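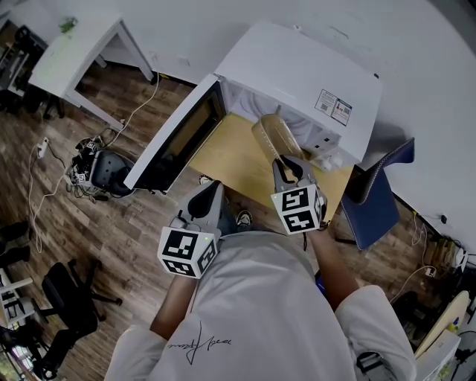
Ticket sales cover the printing and little else, according to one of the organizers in Clernutbridge, and the shelter gets its money from the bidding. At the last auction, 77 lots were offered and 75 sold. The two unsold pieces, both large oils, went back to the artists.

The sale is held in the old Zillberg showroom on a Sunday in March. Doors open at noon, and bidding closes table by table. Each lot has a sheet with an opening bid and a fixed raise of $8. A bid below the raise is struck out, even when it is the only one on the sheet.

Histora, the local archive group, runs the check-in desk and keeps the record of past prices. Opening bids are set from that record – usually a third of what a similar piece brought before. Artists may ask for a higher figure, but few do.
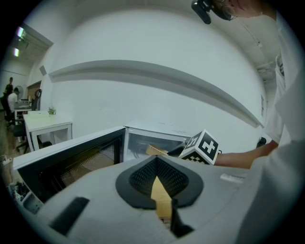 Payment and pickup

Winning bidders pay at the desk by card or check. Framed work is wrapped on site. Mosquera, a framing shop two doors down, holds unclaimed lots for 8 days, after which they are offered to the next bidder on the sheet. Receipts list the opening bid and the final price separately, and a copy of each goes to the shelter with the transfer.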